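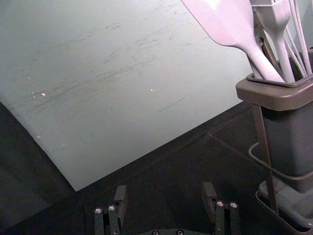
Trullero board, surface wear, with utensil holder at right.

Product Review: Trullero Flat Preparation Board

The Trullero board was assessed over a period of 44 days in the teaching kitchen of the Haseck Centre, where it was used for general preparation at one of the student benches. The assessment was conducted by Tùng Sầm, equipment coordinator, and forms part of the Centre's annual review of small wares.

Appearance and wear
The board is supplied in a pale grey-green colour with a matte finish. The finish does not conceal marking. Dark scuffs and fine scratches are concentrated across the middle of the board, while one end remains smoother and lighter in tone. Purchasers who require a uniform appearance may prefer a darker colour. Light-coloured crumbs are also easily overlooked on the pale surface, and staff are asked to wipe it under direct light.

Handling
The board may be carried by one person. It has no handle or hanging hole, and must therefore be stored upright in a rack or flat in a drawer. On a smooth bench it shifted during heavier chopping, and a damp cloth was placed underneath for the remainder of the trial. The Lepik board reviewed in January held its position without a cloth but was considerably heavier.

Cleaning
Hand washing was satisfactory. Scrubbing with a nylon brush lightened the scuffs but did not remove them.

Recommendation
The Trullero is suitable for shared kitchens in which function takes priority over appearance. The Centre has approved the purchase of 2 further boards, with replacement to be considered at the next annual review.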